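Ondeck drops the studio sofa for the new season

30/01/2022

Curkmont viewers who like their sport explained to them from a soft surface have a fortnight to say goodbye. Ondeck, the regional channel's Saturday results programme, is giving up its studio and its famous brown sofa and will go out from a different viewer's home each week.

The change was confirmed in a short statement from Murkano, the production company that took over the programme last January. It said the new format would bring coverage "closer to the people who watch it", which is hard to argue with when the people who watch it will be in the next room trying to find their shoes.

Presenters will work from the kitchen table, or from whatever the household has that will take two laptops and a monitor. Results will be read out as usual. The league tables, which used to slide in from the left with a noise like a bus door, will now appear without the noise.
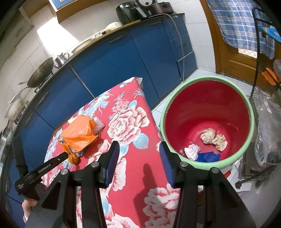

A flowered tablecloth: Ondeck is swapping the studio for the kitchen table.

Murkano received 224 offers from households and has picked 12, enough to see the programme through to the end of its run. Each will be paid 50 pounds and asked to keep the washing machine off between four and six. Homes with a parrot were turned down, after what the statement calls "a test broadcast".

The sofa itself has a following. It arrived with the first series, outlasted three theme tunes and was once blamed on air for a guest's bad back. A petition to keep it has gathered 3,000 signatures, a fair number for a piece of furniture and rather more than the programme got when it was moved to make way for the snooker.

Not all of the old show is going. The Onuoha Quiz, in which two supporters of the same club fall out over a question about away kits, stays in its usual slot just before the rugby. So does the phone-in, although callers have been warned that the host family may pick up first.

Regulars will also want to know about the weather segment. It is being kept, and will be done by looking out of the window.

Murkano would not say what the move saves, only that the old studio lease was "up for review" and that the lighting bill had been "a talking point". Rival broadcasters have so far been polite. One put out a message wishing the programme well in its new home - homes, it corrected itself an hour later.

The first edition from a viewer's house goes out at four, with the repeat at eleven for anyone who was at a match.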